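Threads > Robotics > Simulation notes
Tuesday, by Krum Berisha
3 min read

1/ I spent the last while comparing two controllers for the same arm in simulation, a joint-space one and a Cartesian impedance one. Same Franka model, same stock parallel gripper, same tabletop. Posting my notes here so I can stop answering the same DM.

2/ The question from Mathias Leitner was simple. If the policy only outputs end-effector deltas, does it matter what sits underneath? He thought no. I thought a little. We were both wrong about where it shows up.

3/ Setup: 46 episodes per controller, identical seeds, identical object layouts. The task is picking up a small slim part and putting it in a bowl. Everything else on the table is a distractor. The loader we call Kernley picks the distractors and the wall textures, so no two layouts look much alike.

4/ One of the layouts, with the red part at the fingertips and the brown bowl near the far side of the table. The gray bar in front of the bowl is a distractor, and so is the dark container with the figurine on it.

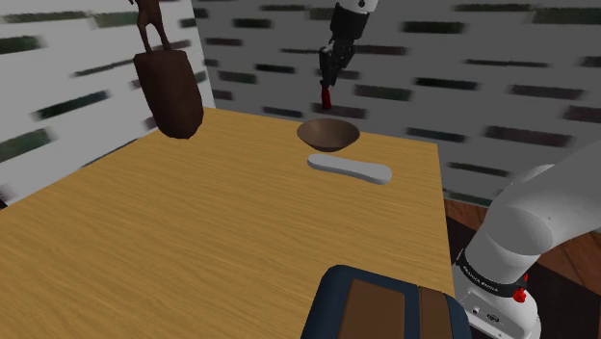 5/ Joint-space results. 42 of 46 placed. Motion in free space is clean and the gripper goes where you ask. The misses were all on the descent, when a fingertip touched the table and the controller kept pushing. The part then slid out sideways before the fingers closed.

6/ Impedance results. Also 42 of 46, which annoyed me. The table contact problem went away completely. In exchange the arm sags a bit at full reach, and on far bowls it let go too early and clipped the rim.

7/ So the totals match and the failures have nothing in common. If you only log success rate you will call these two the same. Please log where the episode ended, and the gripper width at that moment — it takes one extra line.

8/ On stiffness. I started with the values Vesela Radonjić uses on her setup and they were too soft for this task. Raising the vertical axis alone fixed most of the sag. Raising all of them brought the sliding back.

9/ On the gripper. Narrow fingers are fine for a slim part and bad for anything with a curved side. I tried wider pads from the Dultton set in the same sim. They hold better but they hide the part from the wrist camera on approach, so I took them off again.

10/ On cameras. The policy gets 2 views, a fixed one and the wrist one. With the fixed view only, the placing step hardly changed. The grasp got much worse. I did not test wrist only. Ívar Riis says he will.

11/ Not covered here: latency. Both controllers ran with zero delay, and that is generous. Spyros Mladenović is adding a delay model to the Cuesta branch and I will rerun the same seeds when it merges.

12/ For now I am keeping impedance with the stiffer vertical axis. Configs are in the Flaltport repo, under controllers. The seed list is in the same folder — use it if you want your numbers next to mine.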